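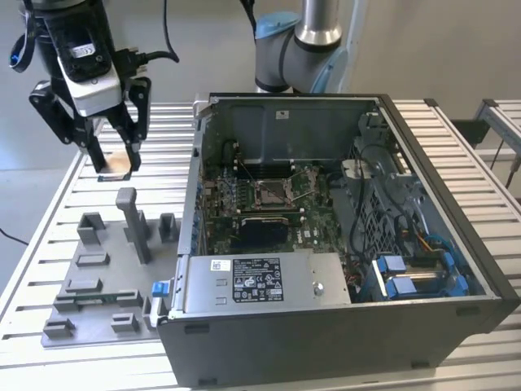 Chapter 7
The Processor and Its Socket

7.1 Scope of the chapter

Chapter 6 dealt with the case, the power supply and the routing of cables. The present chapter covers the processor, the socket that receives it and the mechanism that holds the two together. It assumes that the reader can open a desktop tower, lay it on its side and identify the main parts of the motherboard without a diagram. Readers who cannot should return to Section 6.2.

Fitting a processor takes less than a minute. Most of the damage recorded in repair workshops at this stage falls on the socket and not on the chip. In the fault register kept by Zuzana Malý at the Koubek training workshop, 177 boards were returned with socket faults, and only 23 of these also had a damaged processor. The register is reproduced in Appendix C.

By the end of the chapter the reader should be able to release and close a retention frame, orient a processor correctly, inspect both contact surfaces, and decide whether a board is fit for further use.

7.2 Terms

Socket. The fitting on the motherboard that carries the electrical contacts between board and processor.

Retention frame. The metal frame around the socket. When closed, it presses the processor against the contacts.

Lever. The bent metal rod at the side of the frame. It locks the frame under load and must be fully released before the frame is lifted.

Substrate. The thin circuit board that forms the base of the processor. Contact pads or pins are on its lower face.

Heat spreader. The metal lid fixed to the upper face of the substrate. It protects the silicon and passes heat to the cooler. The model number is normally marked on it.

Older texts, including the first edition of this book, use "cap" for the heat spreader. The word is no longer used here.

7.3 Holding the processor

A processor is held by its edges only. Neither the contact face nor the top of the heat spreader should be touched. Skin grease on the contacts raises their resistance, and grease on the lid spoils the bond with the thermal paste.
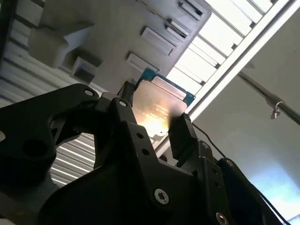 Figure 7.2 A processor gripped at its sides. The green substrate shows as a narrow border beside the metal heat spreader.

The grip should be firm enough to prevent rotation and no firmer. The processor is lowered vertically, released when it rests in the socket, and never slid into position. If it does not lie flat under its own weight, it must be lifted out and its orientation checked against the notches or corner mark.

An empty socket should be protected by its plastic cover whenever work stops. Tóth and Aoki recommend that the cover be kept with the board for the whole of its service life, and this book follows their advice.

7.4 Before work begins

Disconnect the mains lead. Hold the power button for five seconds. Fit the wrist strap and clip it to bare metal on the case. Clear the bench of loose screws.

Record the board model and the processor model on the job sheet, then confirm that the two are compatible. A processor that fits the socket may still be unsupported by the firmware. Section 7.6 explains how to check the firmware version.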